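件名: Re: [kosalley-pattern] 原寸型紙の縮尺ずれと貼り合わせについて

Kosalley 洋裁メーリングリストのみなさま

いつも読むだけになっていますが、型紙の縮尺の件は自分でも去年かなり手間取ったので、わかっている範囲で書きます。長くなります。

> 初めて投稿します。Mfaume のダウンロード型紙(前開きシャツ、後ろヨーク
> ありのもの)を家のプリンターで出して貼り合わせたところ、身頃の丈が
> 製図の数字より短くなりました。確認用の四角は合っているように見えます。
> 貼り合わせのときに少しずつずれたのか、印刷の時点で縮んでいたのか、
> どこで判断すればよいでしょうか。
> それから、ヨークと後ろ身頃の縫い合わせ線の長さが合わないのですが、
> これはいせ込み分と考えてよいのでしょうか。
> もう一つ、修正した型紙を写す紙は、みなさん何を使っていますか。
> ハトロン紙だと線がまっすぐ引けているか自信がありません。

まず印刷か貼り合わせか、の切り分けです。

確認用の四角だけで見るのは無理があります。Mfaume の型紙の四角は一辺が5センチなので、縮尺が1パーセント狂っていても0.5ミリの差にしかならず、線の太さと定規の当て方で隠れてしまいます。それでも身頃の丈まで積み重なれば7ミリほどになります。「四角は合っているのに丈が足りない」というのは、この程度の縮みでいちばんよく起きます。

貼り合わせる前の紙が一枚でも残っていれば、外枠の線を端から端まで測ってください。Mfaume の場合、外枠の横は19センチちょうどのはずです。これが18.8センチ前後であれば印刷の段階で縮んでいます。19センチあれば貼り合わせの問題です。縦も測ってください。うちのプリンターは縦だけ短く出ました。紙送りのローラーが古くなるとこうなることがあるそうで、設定をいくら見直しても直りません。結局、印刷は店に頼むことにしました。

印刷設定で見るところは「実際のサイズ」または「100%」になっているかと、「用紙に合わせる」が外れているかの二か所です。ブラウザーから直接印刷すると余白の分だけ勝手に縮む場合があるので、一度ファイルを保存してから開いたほうが確実です。フチなし印刷は逆に拡大されるので使わないでください。

貼り合わせでずれる場合は、たいてい一段ごとに同じ方向へずれています。私は横一列を先に全部つないでから、列どうしを上から順に貼るようにしています。縦横を交互につないでいくと、途中で必ず隙間か重なりが出て、それを次の紙で吸収しようとして全体が曲がります。切るのは右と下の余白だけにして、左と上は残してのりしろにします。のりは液体だと紙が伸びるのでテープのりです。前に使っていた Hemen の幅の狭いものが貼り直せて具合がよかったのですが、近所の店では見なくなりました。

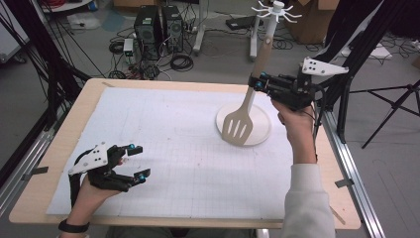 次にヨークと後ろ身頃の長さの件です。

差が何ミリかによります。投稿には数字がなかったので一般的な話になりますが、このシャツは後ろ中心にタックが入るので、タックをたたまずに測ると身頃のほうがかなり長くなります。まずタックを紙の上でたたんでから測ってください。たたんだ状態で身頃側が片側3ミリ程度長いのであれば、肩甲骨のあたりのいせ込み分と考えてよいと思います。手順書の縫製の9番に「軽くいせる」とだけ書いてあります。合印の位置も、身頃側だけ間隔が少し広くなっているはずです。

逆にヨークのほうが長いときは、型紙の写し間違いか、サイズの線の取り違えです。Mfaume の型紙は肩先のあたりでサイズの線が重なって、破線の種類で見分けるしかありません。自分のサイズの線に最初に色鉛筆で印をつけておくと、写すときに隣の線に乗り移らずにすみます。私はこれを一度やってしまい、袖山まで合わなくなって、原因を見つけるのに二晩かかりました。

測るときは縫い代を含まない出来上がり線で測ってください。曲線の部分は定規を少しずつ回していくか、メジャーを立てて沿わせます。縫い代の端で測ると、角度のついた線どうしは合わないのが普通です。

修正用の紙について。

ハトロン紙は薄くて下の線が見えるので、元の型紙をそのまま写すのには向いています。ただ、丈を切り開いたり、脇線を引き直したりする作業では、地の目がわからなくなります。私は方眼の入った紙を使っています。地の目線を方眼の縦に合わせて置けば、切り開いた部分が平行かどうかが目で見てわかるので、三角定規を何度も当てなくてすみます。

方眼紙を買うときに気をつける点が一つあります。方眼の目盛り自体が正確とは限りません。安いロール状のものは、長く引き出すと印刷がわずかに伸び縮みしています。50センチくらいのところで一度、金属の定規で確認してください。私は方眼を平行と直角の目安にだけ使って、長さは必ず定規で取っています。

紙は巻いてあったものならひと晩広げておいてください。四隅に重しを置くと作業の邪魔になるので、両端をテープで机に留めてしまうのが楽です。粘着の弱いものでないと、はがすときに紙が裂けます。湿度でも紙は伸びます。2月に引いた型紙を梅雨どきに測り直したら、裾回りで2ミリ近く違っていました。縫う分には困りませんが、他の型紙と突き合わせるときは同じ時期に引いたもので比べたほうがよいです。

線はシャープペンシルの0.3ミリで引いています。修正前の線は消さずに残して、修正後を赤で引き、日付ではなく回数を横に書いておきます。どの線で裁ったのかがあとからわかります。

丈の直し方も書いておきます。印刷で縮んでいた場合、足りない分を裾で足すだけで済ませたくなりますが、袖ぐりも襟ぐりも同じ割合で小さくなっているので、刷り直してください。ここで横着をすると襟がつきません。貼り合わせのずれだけであれば、ずれた段をはがして貼り直せば足ります。

製図ソフトの Plukanum を使っている方は、取り込んだ型紙の倍率を数値で直せます。ただし縦と横で縮み方が違うときは別々に入力する必要があり、初期状態では縦横の鎖のマークがつながっているので外してください。無料版では書き出しの枚数に制限があります。最近の版は使っていないので、画面の配置が変わっていたらどなたか補足をお願いします。

なお、同じような質問が過去ログの131番にも出ています。あちらはスカートの話ですが、外枠の測り方についてはもっと詳しい返信がついています。件名に「ワンピース」とあるので検索にかかりにくいです。

質問された方は、次の三つがわかればもう少し具体的に書けると思います。

・貼り合わせ前の外枠の縦と横の実測
・タックをたたんだ状態での、ヨークと後ろ身頃それぞれの出来上がり線の長さ
・選んだサイズと、前身頃の丈が製図の数字より何ミリ短いか

それから、生地はまだ裁たないでください。もう裁ってしまっている場合は、縫い代を減らして対応できるかどうかを先に考えたほうがよいので、その旨も書いてください。

返信は夜9時以降になることが多いです。

--
Kosalley 洋裁メーリングリスト
投稿の際は、引用は必要な部分だけにしてください。
型紙データそのものの添付はご遠慮ください。
配信の停止は、案内メールに記載の手順でお願いします。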